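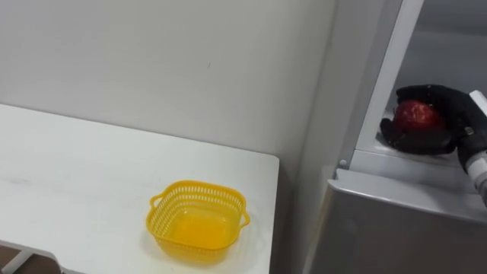 2 min read

Picking up from the Flulleo notes. The claim I'm supposed to be testing is that the Ravik clean-up pass takes dust and scratches off a scanned film print without touching the grain. I have heard this about every clean-up pass I have ever been asked to try, so I'm writing down what I expect before I run anything.

Expectation: it will be fine on faces in daylight and bad on rain, sparks and anything thrown. Flulleo is a cheap sword-and-sorcery picture and is mostly rain, sparks and things being thrown.

Test piece is the bridge fight, 2859 frames, chosen by me and not by Ackermann. They sent a sample of their own with the software, a quiet dialogue scene in a tent. Looks lovely. Tells us nothing.

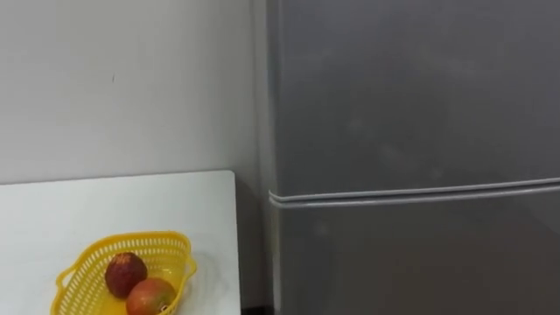 Eltov, 21 May 2018

Ran the bridge fight twice, default settings then low. Same scan both times, straight from the drive, no grade.

Default: the dust is gone, I'll give them that. So are most of the embers when the torch hits the parapet. The villain's arrow vanishes for two frames in mid-flight and comes back further along. Played at speed you don't see a missing arrow, you see a jump, and you blame the original editor, who did nothing wrong. Rain in the wide shots has turned into a sort of mist.

Low: embers back, arrow back, and so is a good deal of the dust. The long green scratch down the left side of the wide shots wasn't touched on either setting. Would have to be painted out by hand, same as last year.

Grain is harder to judge. Finn Oltmanns thinks it's unchanged on low. I think it has gone waxy in the shadows under the bridge, but I was looking for it, and he wasn't. Need to swap the labels and have him play me both without saying which.

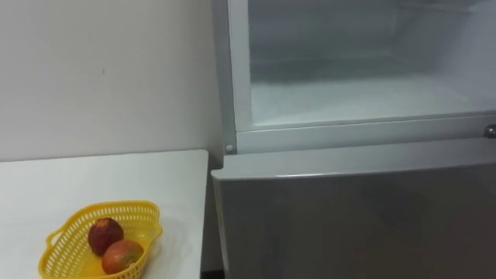
The other thing bothering me is the time saving. The leaflet says up to 60 per cent less hand work. Less than what? If somebody has to sit and check every spark against the raw scan, that's hours on the sheet too, and I bet they left it off theirs. I timed my own checking on the default pass and gave up before the horse falls.

Finn's view is that we could use low on the talky scenes and do the fights by hand as before. Possibly. It means two looks in one film, and the cut from the tavern to the bridge is a hard one. Would want to see it projected, not on the desk monitor.

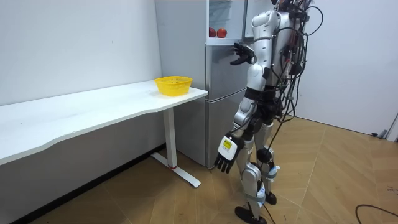

Right hand open by the upper door, two red apples on the shelf.

To do:
- blind grain check, shadows only
- ask Ackermann whether a fast-moving object can be masked off, and get the answer in writing
- tavern-to-bridge cut on the big screen
- rescan the green scratch section, could be dirt on the gate

Not signing anything off before June. If the rescan comes up clean then half my complaints about the wide shots need doing again from scratch, so leave both passes on the drive please and don't rename them.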